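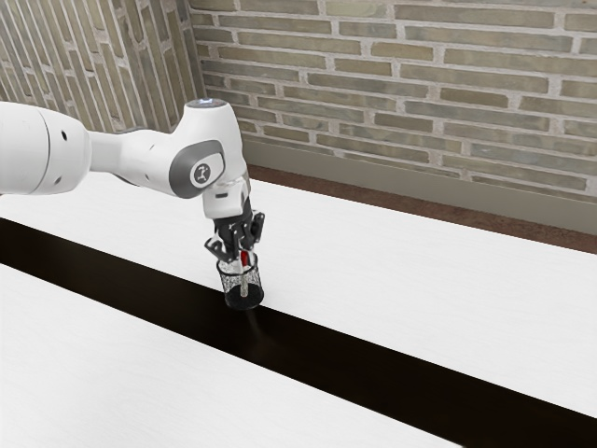 A black mesh cup over the white table.

Household tips for people who follow a daily serial

My mother-in-law has watched Saludo every weekday since it began and has not burnt a single onion in all that time. I have watched it for one winter and have ruined two saucepans. After the second I asked her how it was done, wrote her answers down on the back of a gas bill, and added what I have learnt from other addicts since.

Cook by the recap. The first few minutes of any episode are the last few minutes of yesterday's, with more thunder. Use them to get the rice on. By the time someone new walks through a door, you should be sitting down with the lid on and the heat low.

Never fry during a wedding. Weddings in serials get interrupted, and you will stand there with your mouth open while the garlic goes black. Funerals are safer, though keep an eye on the coffin.

Iron during flashbacks. They are tinted, slow, and you have seen them before. Pillowcases and tea towels only. Flor Urrego tried a silk blouse during the hospital flashback in Drullidville, the flashback had new material in it, and she now owns a silk duster.

Fold socks during staring. When three relatives take turns to look shocked, each from several angles, you can pair a whole week's worth without missing a word, there being no words. Put the odd ones in a bag on the door handle. They can have their own reunion episode later.

Chop before, never during. A knife and a cliffhanger don't belong in the same hand. I do the vegetables at four o'clock and leave them in the fridge under a damp cloth. Potatoes go in cold water or they turn grey.

Set a timer with a nasty noise. Mine used to chime sweetly and I took it for the soundtrack. Percy Cárdenas swears by an old wind-up one that sounds like a dentist. Set it for 15 minutes whatever you are cooking and go and look when it rings, even if the twin has just come back. Particularly then.

Tea stains on the sofa arm. Everyone gets these in the week of a big revelation. Blot, don't rub. Cool water first, then a drop of washing-up liquid in more cool water, blot again, and leave it alone. Try it on a hidden bit of the fabric before you start. If the stain is older than the current villain, put a cushion on it.

Crumbs. Eat toast over a tray. I have nothing cleverer to offer.

Dust the television on a Thursday, when the plot traditionally goes nowhere. Switch it off and let it cool, then use a dry soft cloth with nothing sprayed on it. You will be surprised how much younger the grandmother looks.

Remote controls. Keep a dish for them and be strict. Ours spent most of one episode inside a loaf tin, and I had to watch the adverts at full volume.

If you miss one altogether, don't go hunting for a summary with wet hands and a phone. Finish the washing-up. Somebody will explain the entire thing to somebody else at the start of the next episode, slowly, in a corridor, while a third person listens behind a plant.

Burnt pans next time. I have been practising.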